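Stostolell Two-Arm Table Cell: Setup and Care

Posted Jan 7, 2019 by the Praltthorpe bench team

The Stostolell is our two-arm tabletop cell, and we're very fond of it! It puts a pair of arms on opposite sides of one dark, matte table, closes the whole thing in with black fabric, and gives you a small, calm place where both grippers can work on ordinary things. Plates, cards, toy food, small boxes, whatever your task calls for. You can have it assembled in a morning and be running a first pick after lunch (we like to start with something soft and cheap).

What follows is the setup and upkeep we use on our own cells, the same for the standard table and the long-leg version.

What you get

The base kit ships as a table frame with legs, the tabletop, two arms with shoulder brackets, two parallel grippers, a Skerkano controller, the overhead frame, and a full set of curtains. The curtains come folded in their own carton. Take them out the day before if you can, as the creases fall out by themselves overnight.

Order number for the complete cell is 1103. Curtains alone are 1837, and they fit every table we've made so far.

Placing the table

Pick a level floor with room to walk behind both arms. You'll want 700 mm of clear space on each arm side so that you can get to the shoulder brackets with a hex key without lying on your back. The feet adjust from below. Set the two front feet first, lay a level across the tabletop, then bring the rear feet up to meet it.

Keep the power strip off the floor under the table. Crumbs, tape scraps and dropped screws all end up down there sooner or later.

Hanging the curtains

Start with the far side and work forward. The rear panel should hang flat, and the side panels can have a little fullness to them. Leave the side panels an inch clear of the shoulder brackets at rest, then drive each arm slowly through its whole range and watch the fabric. If it moves, clip it back further. We've had a sleeve of curtain wrap itself into an elbow, and unpicking it took most of an afternoon.

Matte black fabric really is lovely to work against. White and pastel objects stand out clearly, and you stop chasing reflections from the window across the room.

Mounting the arms

Each shoulder sits on an open bracket, and the cutouts are there so you can reach the bolts. Fit all the bolts finger-tight, rest the arm's weight on the bracket, then tighten in a cross pattern. Do the left arm completely before you open the box for the right one. The two look alike on the bench, and it's surprisingly easy to swap their hardware.

Run the cables along the tops of the links with enough slack for a soft loop at every joint. A tight cable will seem fine at first and then tug at the gripper as soon as the arm stretches out. Too much slack is a nuisance too, so trim your ties after the first range check and again after a week of use.

First power-up

1. Clear the table and press both stops.
2. Switch on the controller and wait for its ready message.
3. Release the left stop, home the left arm, and let it settle.
4. Do the same on the right.
5. Bring both arms in toward the middle at low speed, one at a time, with your hand near the stop.
6. Lay out a mixed set of small objects and bring each gripper down over its own piece. We use a tray with a raised rim on one side and a plate on the other, and leave a card, a sticky note and a little block or two farther out for later reaches.
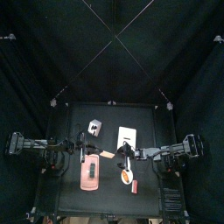

Checking the grippers

Open and close each gripper with nothing between the fingers and look at them from the side. The fingers should stay parallel all the way in. If one leads, loosen its carriage screw a half turn, close the gripper by hand, and tighten again.

Then try a sheet of paper. It should pull out with a light drag at the lowest force setting. No drag at all means the closed position needs resetting in the controller menu, under Tool, then Zero. Replace the fingertips as a pair, even when only one is worn, or you'll be back in that menu every day.

A rimmed tray is a great test piece, by the way. The fingers have to clear the edge on the way down, so a small height error shows up right away. Long, rounded shapes laid at a slant are the other good one, as they'll roll if the grip angle is off.

Looking after it

Wipe the tabletop with a barely damp cloth. Skip spray polish, which leaves a shine that takes ages to get rid of. Brush the curtains downward with a soft clothes brush, arms parked.

Every 1000 hours, check the shoulder bolts, look over each cable loop for flat spots, and put one drop of Vasseur light oil on each gripper rail. One drop! Extra oil just collects lint from the curtains.

If an arm starts to buzz while holding still, check the table before blaming the motor. A foot that has crept loose gives the same sound, and it's a two-minute fix.

Spare fingertips, ties and curtain clips are kept in stock at Praltthorpe and go out the next working day.

We use cookies to remember your parts list. Accept | Settings

Contact | Copyright 2019 Praltthorpe | Back to top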